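Your breath after lunch may be worth more than you think, study suggests

1st September

A breath test that costs less than a sandwich could one day tell people whether their stomach is emptying at the proper speed, according to a study out of the Divalport research hospital, where 260 adults spent much of July eating the same bowl of porridge and blowing into the same grey tube.

Slow stomach emptying is an unglamorous complaint. It brings nausea, bloating and the sensation of having swallowed a bowling ball at breakfast and still owning it at dinner. The usual way to confirm it involves eating a mildly radioactive egg and lying near a scanner at intervals for four hours, an appointment few people boast about.

The new test, called Melleo, replaces the egg with porridge and the scanner with a cartridge. The porridge carries a harmless, non-radioactive form of carbon. Once the stomach passes it along, the gut absorbs it, the liver deals with it and it leaves on the breath, where the cartridge picks it up. The patient blows every 20 minutes and is otherwise free to read, doze or regret the porridge.

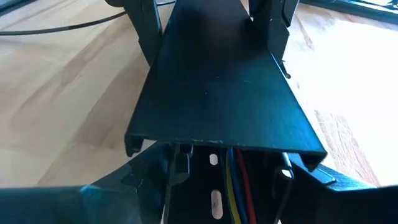
A satin black plate with a few small marks on its surface.

The researchers compared the two methods by putting every participant through both, at least a week apart. They report that the breath test agreed with the scan in most people who had a clear delay, and in nearly all of those whose stomachs were working normally. It was a good deal less sure of itself with the borderline cases, who are of course the people most likely to be sent for a test in the first place.

The paper puts this down to the liver and lungs, both of which get a say in how quickly the carbon turns up. A person with a sluggish liver can look as though they have a sluggish stomach. So can a person who walks briskly to the washroom between samples, and the study's instructions on sitting still grew noticeably firmer as the weeks went on. An appendix lists the reasons samples were thrown out. Talking into the tube is the most common. Chewing gum is second. One is recorded only as "sneeze, substantial."

In all, 867 samples were analyzed twice, once by the cartridge and once by a full-sized laboratory instrument, to check that the small machine was not simply making things up. The two sets of results tracked each other closely for the first two hours and drifted after that. The authors recommend stopping at the two-hour mark, a finding that will please anyone who has sat in a hospital corridor for four.

Ultel, the company that makes the cartridge reader, supplied the equipment and paid for the porridge. It had no part in the analysis, the paper says, though it has been quick to take an interest in the conclusions. A company statement describes the results as "a breath of fresh air for gastroenterology," and it is to be hoped somebody was made to stay late for that.

Specialists are likely to be more restrained. Breath tests for the stomach have been around for decades, and several hospitals already use one version or another. Their weakness has always been the wait, as samples are generally posted off to a central lab and come back when they come back. What the Divalport group offers is an answer in the same room, in around 100 seconds, from a device about the size of a toaster. Whether family doctors want another toaster-sized device is a separate question. Many have a cupboard already full of them.

There is also the matter of who took part. The volunteers were mostly in their forties and fifties, mostly healthy, and all of them were able to finish a full bowl of porridge in ten minutes. That last condition quietly rules out a good share of the people who have the disorder. Patients with severe symptoms often can't manage a few spoonfuls, and those with diabetes, who are at particular risk, made up only a small slice of the group.

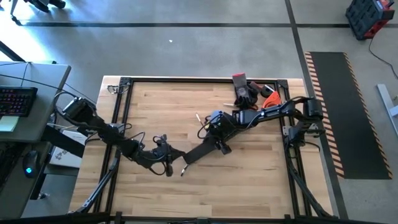
The butcher-block workbench and its black rail frame, from above.

A second trial is planned to deal with some of that. It will recruit only people with diabetes, and it will swap the porridge for a smaller portion known as the Dudás meal, a savoury biscuit with a spread that the paper calls "acceptable to most." Taste scores from a pilot tasting are given in a table. They do not fully support the word "most."

The second trial will also look at medication. Several common drugs slow the stomach down, including strong painkillers and some of the newer weight-loss injections, for which slowing things down is more or less the idea. In the first study, people taking any of these were turned away at the door. In a real clinic they would be half the waiting room.

None of this means anyone should be blowing into anything just yet. Melleo has not been licensed for routine use, and the cartridges are not for sale to the public. People with lasting nausea, early fullness or vomiting after meals are advised to see their doctor, who will probably start with the dull and useful questions about portion size, fibre and what else they are taking. A good number of cases are sorted out at that stage with smaller meals and a change of pills.

For those who do need testing, the scan remains the standard, egg and all. The researchers say they are not trying to get rid of it, only to cut down the number of people sent for one who turn out to be fine. In their own group, they estimate, a normal breath result could have spared most of the healthy participants the longer appointment.

Participants were asked at the end which test they would choose if they had to do it again. The breath test won comfortably. A small group preferred the scan, and when asked for a reason, nearly all of them wrote down the porridge.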